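Punard open day: anyone else go?
Forum: Automation and workshop life

tinsnips
Posted 10 January 2018

Went to the open day at Punard yesterday with low hopes and came home with them intact. The talk was that by March they'll have a machine that can sort jewellery and small findings into trays. Shigeru Hattori gave it, and to be fair he was clear and didn't shout. The slides said 500 pieces an hour. The arm on the stand was moving foam blocks, very slowly, and it stopped twice for a chat with its laptop.

What I did like was the hand sorting table. Clear box, white lid folded back, brooches and chains and all the fiddly stuff that goes with them. If you want to know what the machine is up against, look at fingertips going into one of those little compartments. 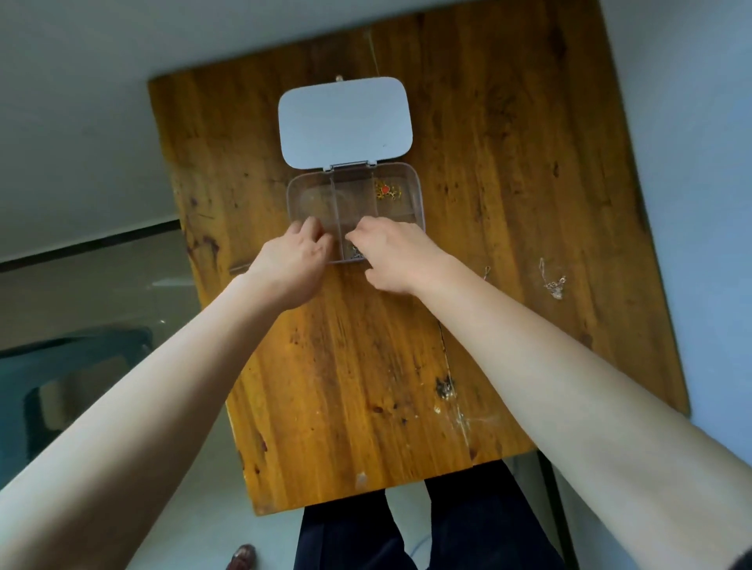

Can the Punard arm pick up a fine chain yet? Hattori said it can't, and that chains are being left until the blocks and rings work properly.

So I don't see where 500 comes from. I asked, and got "under ideal conditions".

millrat_37
I was there too, and I think you're being a bit hard on them. It's an open day. They let you stand right next to the thing and ask rude questions, which Sleiman never did when we went round theirs. I'd sooner see a slow arm doing foam blocks than a smooth film of something I can't check.

tinsnips
Fair about Sleiman. But then put "foam blocks" on the poster. The poster said jewellery.

Bodkin
Didn't go, too far. What sort of gripper was it? If it's two flat fingers they can forget anything that tangles. We tried one from Plilluten at work for washers and it would come up with four or none.

tinsnips
Two fingers, rubber pads. And tangles were my whole point. There was a heap of silver rings and loops in one section of the box, all hooked into each other, across from some fancy curly pieces. I'd have trouble with that lot myself, and I've done bench work for years – you need one hand to keep the box still while the other goes in.
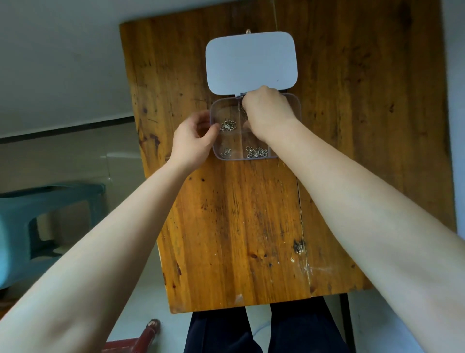

Zaid Azar wrote to me after the same visit that the second hand is what everyone forgets to cost, and that Punard have priced for one arm. He reckons the job needs two or a decent clamp, and that the clamp will win on money.

millrat_37
A clamp is fine by me. Why does it have to copy how we do it?

tinsnips
It doesn't. It does have to get one ring out without bringing its mates along, and I didn't see that.

Bodkin
Did they mention a price?

tinsnips
Only "to be discussed". Coffee was free.

millrat_37
I've put my name down for the March one. Will take a bag of old jump rings and see if they'll let me tip them out in front of it.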